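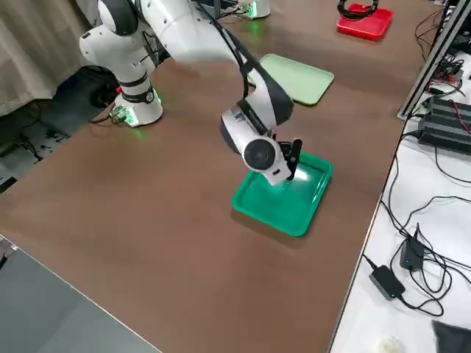
1/ What we tried
ok thread on the thing I've been stuck in the lab with since September. short version: we changed how we pick demos for training and threw out most of them. policy got better. long version below

2/ Setup
two arms, one table, a few trays. task family is dull on purpose — get a thing off one tray, put it on another, sometimes pass it between arms. we call the task set Brodivby, don't ask. everything is teleoperated by people, then we train on the recordings

3/ The problem
we had 1000 demos. trained on all of them, got a policy that hovers. goes over the tray, waits, dips, comes back up, waits again. drove me nuts. Chinyere Omoregie watched it for a whole afternoon and said it moves like someone reading instructions while they work. she was right, half our operators were doing exactly that in week one

4/ The method
so: score every demo by how much the wrist dithers in the last bit before the grasp. call it pause score. no new labels, no extra model, it's just joint positions and gripper state that we were logging anyway. then keep the lowest scoring ones per task and drop the rest

5/
code for the scoring is embarassingly short. the longer part was Bashir, our replay tool, which lines up both arms so you can see if one is stopped because it's confused or stopped because it's waiting for the other one. those look the same in the numbers!! cost us most of a week

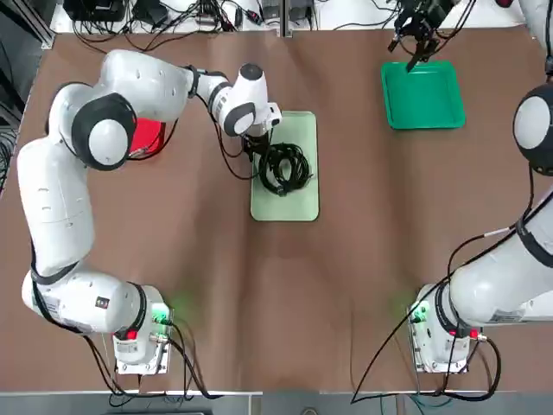

6/
cables are still the worst. a coil has no good place to grab, every operator picks a different loop, so the pause score is high even for people who are really good. if you filter hard you end up with one person's style and nothing else. we now set the cutoff per object and cables get a much looser one

7/ Numbers
12 tasks. the filtered set beat the full set on all but 4 of them. of those 4, three were a tie and one got worse (handover, see next post). best single jump was 47 points of success rate, on a small shiny part that the old policy just kept poking at

8/
handover got worse bc we filtered on one arm at a time. the waiting arm looks like it's dithering, gets a bad score, good demo goes in the bin. fix is to score the pair together. Chinyere has that running now, results Thursday if the cluster behaves

9/ What I don't know yet
does it hold up with operators who never saw our trays before. does it hold up on the Enham setup, which has differnt grippers and way more slack in the joints. my guess is the cutoff moves but the ranking stays ok. just a guess

10/
also did not compare against weighting the demos instead of dropping them. two people asked already. it's on the list, under fixing the logger

11/
writeup is going in the Ovine project notes first, then a proper paper once the handover runs are in. if you have two-arm data with long pauses in it and want to try the score, message me, I'll send the script as is — messy but it runs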